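Picture book check, Ikville story corner, 2026-09-16

I go through the kids' shelves twice a year, and here's my list with comments. There were 776 books this time, so bear with me!

Spines and staples: mostly fine. Three board books had pages coming loose, all from the Sturkier bedtime series (my own kids loved that one to pieces too).

Sharp corners: OK. I run a thumb along every cover.
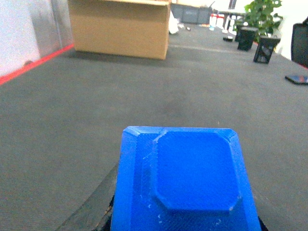
Lift-the-flap books: needs work. Torn flaps are one thing, but little bits that come off are a choking worry, so I pulled seven for repair -- the Kallio farmyard one is down to a single flap, poor thing.

Sound books: battery doors must be screwed shut. One wasn't. Out it went, and I'll look for a replacement copy before June.

Chewed edges: yes, plenty. Wiped what I could, tossed the rest.

Top shelf: the big Stellberg fairy tales are too heavy to sit up there over the reading rug. Moved to the floor bin.

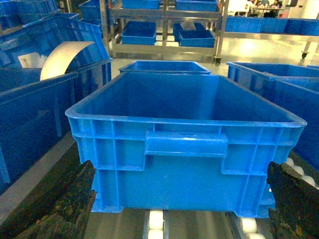
Tiina Niskanen: Could the bath books go on the list too? Ours had black spots inside when I squeezed it, and my toddler chews on those more than anything.

Added -- squeeze test, every bath book, next round.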